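Questions about ordering and caring for your rollers are answered by the Gremitlow sales office.

**Are trial rollers available?**

Yes. Each new account may request two, in either the Gallis or the Mavromatis covering. 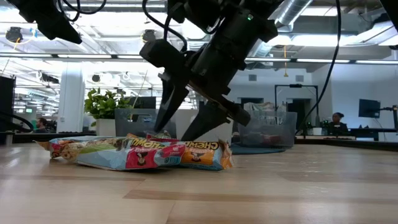 *Snack bags on a light wooden tabletop.*

**How long does delivery take?**

Orders leave our Wamadport plant within 36 hours. Custom widths require some 2 weeks more.

**How should rollers be stored?**
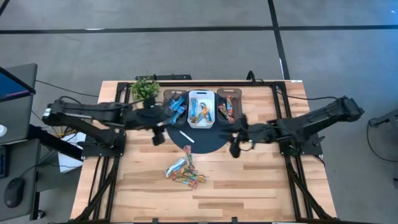

Rollers should be hung by the handle or stood on end, so that the covering bears no weight. Do not leave them lying on a bench overnight. A butcher-block top made of long strips, like the one shown, is suitable for cleaning and inspection only. Remove all ink before storage.

**When should a covering be replaced?**

We recommend inspection after 800 impressions. Return any roller with flat spots or lifted seams to the sales office for re-covering.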